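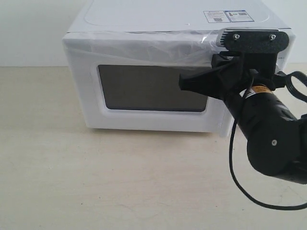 Gripper finger at the upper right of the microwave door, with the clear film still on the front.

Home | Kits | Guides | Spare Parts | Forum

Opening a Microwave Door with the Jestiter Finger Set

Last updated: October 24, 2026

If you've worked your way through the pick-and-place guide and your arm is happily moving blocks from one side of the table to the other, a microwave door is a lovely next job. It looks like nothing when you do it yourself on the way to reheating your lunch, and then you ask an arm to do it and find out how much your own fingers have been sorting out for you all these years. I've put this guide together for people using the Jestiter finger set on a single tabletop arm, with Prosta as the teaching software, and I've tried to put the steps in the order I wish I'd done them the first time.

The finger set is $275 from Dradden, who pack and ship it, and the part number you want is 1141. There is an older set with blunter tips still floating around second-hand. It's perfectly good for blocks and cups, but it's too thick for this, and I'd save yourself the bother.

Before you start

You'll need:

- an arm that is already mounted, calibrated and behaving itself
- the Jestiter finger set and its mounting plate
- Prosta installed, with hand guiding turned on
- a microwave with a plain swing door, unplugged
- a non-slip mat, or some double-sided tape if you don't mind cleaning it off later
- a hex key set
- a soft pencil and a bit of masking tape

Please do unplug the microwave. You won't be heating anything in this guide, and an arm that nudges the controls while you're looking at the laptop is a nuisance you can do without. Tuck the plug somewhere you can see it, so you aren't wondering later on.

A word on which microwave to use. Small and light is easier to lift on and off the table, but it also slides about more. Doors that you pull open by an edge or a handle are the ones this guide is for. If yours opens with a push button, you can still follow along for the second half, once the latch has let go, but the button press is a separate skill and Prosta treats it as one.

Step 1. Place the microwave

Set it down with the door facing the arm at a slight angle, turned a few degrees away from square. I fought this for ages because I like things lined up, but an arm coming in from one side has a much more comfortable wrist position when the door is turned a little toward it. Leave plenty of bare tabletop in front. The door needs its full swing and the arm needs somewhere to be while the door is swinging, and those two spaces overlap more than you'd think.

Put your mat underneath, or tape the feet. Then push on the front corner with one finger, about as firmly as you'd ring a doorbell. If the microwave moves, it will move for the arm too, and every position you teach afterwards will be slightly wrong.

Once you're happy, run a strip of masking tape along the front edge and down one side, and pencil a little tick where the corners sit. You'll be glad of those ticks the first time somebody borrows the table.

Step 2. Fit the fingers

Park the arm, switch off motor power, and take off whatever is on the end at the moment. The mounting plate goes on with its bolts, one each side. Start them both by hand before you tighten either one. If you do one up fully first, the plate tends to sit a hair crooked, and a hair at the plate is a fair bit more than that by the time you get down to the fingertip.

Snug is enough. I'm a chronic over-tightener (ask my bicycle) and I have rounded off a bolt head on one of these, which made for a long evening.

Next, route the cable. Give it a loop at the wrist with enough slack that you can turn the last joint through its whole range by hand without it pulling, but keep the hanging part well clear of where the door is going to travel. Turn the joint slowly one way, then the other, and watch the cable the whole time. A hook-and-loop tie further back along the arm is handy. Right at the wrist I leave it free.

Step 3. Tell Prosta what has changed

Open the Tools page in Prosta and choose the Jestiter set from the list. If it isn't there, update the tool library and look again. This loads the new tip length, and it matters a great deal, as the software will otherwise go on believing the arm ends where your old gripper ended and will drive the new tip cheerfully into the door.

While you're on that page, turn the contact limit down to its lowest setting and the speed down to the slowest one. You can creep both back up once things are working. On the lowest setting the arm will stop and sulk quite often, and you'll be tempted to raise the limit straight away. Hold off for a while, if you can. Most of those early stops are telling you that a position needs fixing.

Step 4. Teach the approach

Switch to hand guiding and bring the arm in yourself. You want to save these positions, in this order:

1. Home, well back from everything.
2. Ready, a hand's width out from the door edge, with the fingertip already pointed the way it will be pointed at contact.
3. Touch, with the tip just meeting the edge of the door.
4. Hook, with the tip moved in so that it has something to pull on.

The jump from Ready to Touch should be a straight line with no turning of the wrist. If you find the wrist needs to turn on the way in, go back and fix Ready. I spend more time on Ready than on all the others put together, and I don't think it's wasted.

For Hook, get down to the level of the door and look along it. The tip tapers, so there's a right way round: the flat face goes against the back of the door edge, with the slanted side facing out. On some doors there's a better gap lower down and on others it's up near the top corner. Try a few spots with your own fingernail first. Wherever your nail slips in most easily is a very good place to send the arm.

If your microwave still has its plastic film on, decide now whether it's staying or going, and keep it that way from here on. Changing it halfway through teaching changes how the tip slides on the door, and how the door looks to a camera if you're using one.

Step 5. Teach the pull

This is the part where people get cross. The door doesn't move in a straight line, it moves in an arc around the hinge, and an arm pulling straight back will drag the tip sideways off the edge almost at once.

In Prosta, choose Arc Move and tell it where the hinge is. You do this by touching the tip to the top hinge corner of the door and pressing Save Pivot, then going back to Hook. Keep the first arc very short, just far enough for the latch to let go. Add a brief pause there, then a second and longer arc to bring the door the rest of the way.

Splitting it in two makes all the difference in the world. The latch wants a firm little tug and the rest of the swing wants hardly any force at all, and if you try to do both in one move, the door flies. Mine has hit the end of its hinge hard enough to make me jump.

When the door is part way round, you can either keep hooking it or let go, come around behind the edge, and push. Pushing is tidier for wide doors. For little ones I just keep the hook on.

Step 6. Run it, slowly

Put your hand near the stop button and leave it there. Run the sequence one position at a time using Step mode, then as a whole at the slowest speed. Close the door by hand between runs for now.

If the arm stops at Touch, the microwave has crept forward or your Touch position is too deep. Check your pencil ticks first.

If the tip slides off at the start of the pull, move Hook in by the smallest amount Prosta allows and try again. Do this a few times before you start fiddling with the angle.

If the latch lets go and then the tip loses the door, the pivot is off. Save it again, and take care to touch the actual hinge corner, which on some microwaves is set in from the edge of the body.

If the whole microwave turns on the table, you need a better mat.

Step 7. Record your runs

If all you want is a door that opens, you can stop at Step 6 and go have a cup of tea. If you want the arm to cope with the microwave being put down a bit differently each time, you'll need recordings, and for that Prosta has the Cartwright routine. You'll find it under Practice.

Cartwright asks for 100 runs, guided by you. That sounds like a lot, and it is a bit of a slog, but they're short and I find they go by nicely with the radio on. Shift the microwave a little between runs, turn it slightly, and every so often do one from a different starting position. Keep the ones where you fumble and recover. Delete only the ones where something daft happened, such as the mat coming with it.

Save as you go. Prosta does not save a session for you until you press Finish, and I have learned that one the hard way.

Care and storage

Wipe the fingers with a dry cloth. Check the tips for wear every so often by running your thumb along the edge, and if you feel a burr, a few strokes with fine sandpaper will sort it out. Check both plate bolts before each session. The spare tips are sold in packs of 2, and they fit either side.

The follow-on guide, on closing the door again and telling whether it has latched, should be up in November. If you have a microwave with a door that does something odd, pop a note on the forum with the model and how it opens, and I'll try to work it in.

Contact us | Shipping and returns | © 2026 Dradden | Back to top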